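Looking After a White Tabletop

Pale tables show every ring and crumb, so a little care goes a long way. 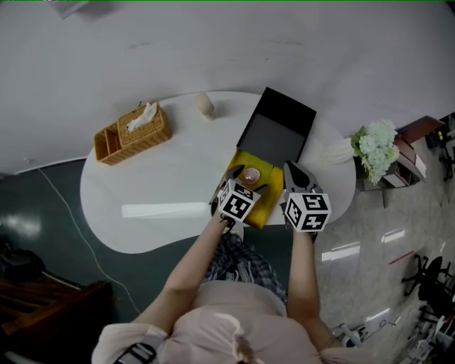
Daily wiping

Use a soft cloth wrung out in warm water with a drop of dish soap. Go over it again with plain water, then dry with a towel. Soap left behind dries to a dull film that holds on to dirt.

Tea and coffee rings

Mix baking soda with a little water until it spreads like toothpaste. Leave it on the mark for 2 minutes and wipe gently. Edileuza Medeiros wrote in to say she does this twice for old stains - once is usually enough for fresh ones.

Ink and crayon

Try rubbing alcohol on a cotton ball, after testing it underneath the table first. Dab, don't scrub. Scouring powder will take off the shine and you can't put it back.

Curved edges

Dirt collects on the underside of a rounded edge, where fingers rest. Run the cloth along it once a week. An old toothbrush gets into the seam if there is one.

Glue and tape

Warm a sticky patch with a hair dryer on low and roll the glue off with your thumb. Cooking oil loosens what is left. Wash the oil off with soapy water.

Felt pads

Put them under lamps, vases and boxes. Check them every 6 months and replace any that have worn thin or picked up grit.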